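Gredovora Adds Patterned Wall Panels to Its Faltov Range

SKILLHOLM, 28/01/2023 – Gredovora will begin selling a new set of printed wall panels under its Faltov name this June. The panels are made for small work areas, hobby corners and display spaces, and can be ordered one at a time or in packs of 14.

The first pattern has a dark teal background with golden-yellow ovals. Flowers and feathery leaves are drawn over it in thin pale pink lines. Designer Linnea Haugland spent 2 years on the artwork.

"We wanted a dark wall that still had some life in it," said Haugland. "It looks best next to something plain, so we have been showing it with white tile."

Gredovora will print 200 packs in the first run. Orders from shops open in the spring through the Skillholm sales office. A second pattern is planned but has no release date yet. 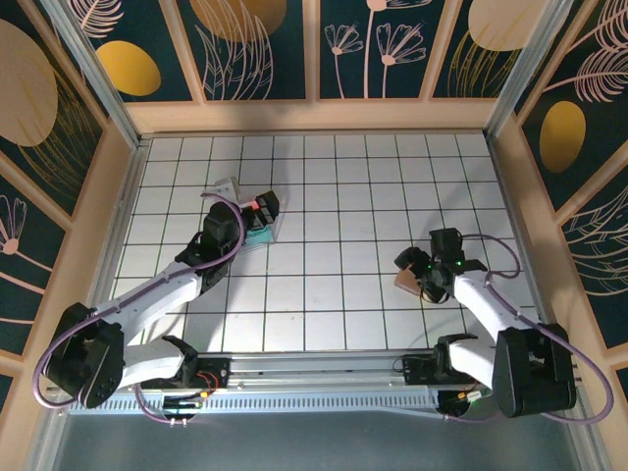 Faltov panels in teal, yellow and pink on three sides of a workspace with a white tiled floor.

Samples are free to retailers and can be requested from Holger Sæther at the Skillholm office. Press questions go to Ysaline Charpentier, Gredovora.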